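About Stullora

Stullora began in a rented shopfront in Grultbridge, with four desks, a kettle and a phone that rang whenever it felt like it. We help families and small businesses move house, shop or office, and we look after the bits in between as well: the packing, the storage, the key handovers and the long list of people who need to be told your new address. We never set out to be a big company, and we're still small enough that whoever answers your first call will probably be the one ringing you on moving day to see how you're travelling.

Over the years we've looked after 2,004 moves, from studio flats to a music school with more pianos than we'd been told about. Our storage centre on Moldovan Street has 430 lockers, and you can get to yours until nine at night, or a bit later on a Friday if you let us know by lunchtime.

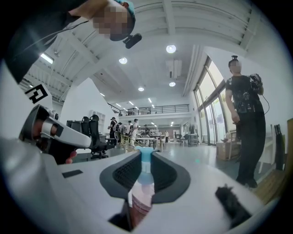
One customer wrote to us in January that she had dreaded the storage part more than the move itself, and that being able to pop in for a winter coat without booking or paying extra had made all the difference to her. We were chuffed to read it, and we've kept our access free ever since (it always was, but now it's on the sign!).

In the same spirit, quotes cost nothing and stay good for 3 months. If your settlement date slips, and they do, we'll shift your booking once at no charge. For interstate jobs we work alongside our friends at Stirkex, whose drivers know the long roads far better than we do.

Come in and say hello, or give us a ring. The kettle's the same one.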